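Leltavton Makers Forum > Student Projects > Listov Challenge, small parts round

Posted by tumelo_t, 5/27/23

Hi all, Tumelo Tshabalala here, I look after the senior robotics group at Flalline on Saturdays. We've finally picked our task for the June round and the kids went with earbuds, the picking up and the putting back in the case. I tried to steer them towards something friendlier (dominoes! pegs!) but they were so keen that I gave in, and I'm rather glad I did. We're recording demonstrations by hand with the grippers and the plan is 400 of them before we train anything. My question is whether a black work surface is a good idea with black gripper bodies, or whether we should change it now before we get too far in.

gyulakun

Lovely choice of task, and a cruel one. I'd change the surface. We ran our club's first go on black and I spent a whole evening squinting at footage trying to tell where the tool stopped and the bench started. A mid-grey mat from the craft shop would do you nicely. Could you put up a couple of views from the gripper cameras?

tumelo_t

Happy to, Gyula. Both are from the gripper cameras, white wall behind:

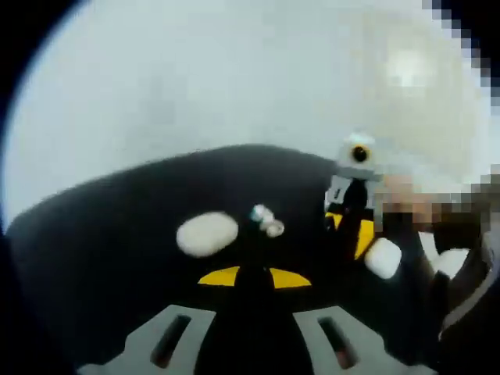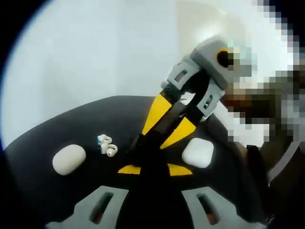

Reply 4: p_kyriakidis

I'm going to disagree with Gyula, very fondly, as we've had this argument before. The things you want found are white, and white on black is as kind as you'll get. In the second one I could pick out both cases straight away, and the teal on the little buds helps too. The yellow pieces on the gripper stand out beautifully against the black as well. Leave the colour alone, I say, and put the effort into practising slow, tidy grasps. Our lot at Min threw out 23 recordings in the first week from rushing.

Reply 5: gyulakun

Fair point about the cases, Paraskevi, and I'll give you the yellow. I still don't love how the dark base of the gripper melts into everything around it in that second view. If the model only ever has to find white things, fine, but what happens when the kids swap in a charcoal case?

Reply 6: darren_p

Why not split it? Do 2 short batches, one on each colour, train on both and let the students argue it out with results in hand. Mine learnt more from that sort of thing than from anything I ever stood up and told them. I'd also have a look at that bright patch on the pale background in the first view, upper right. Might be worth moving a lamp before you record any more.

Reply 7: tumelo_t

Oh, that's a good idea Darren, and I hadn't noticed the glare at all! I'll put the two batches to the group next session and see who volunteers to buy the mat. Gyula, no charcoal cases are coming anywhere near us until after June, thank you very much.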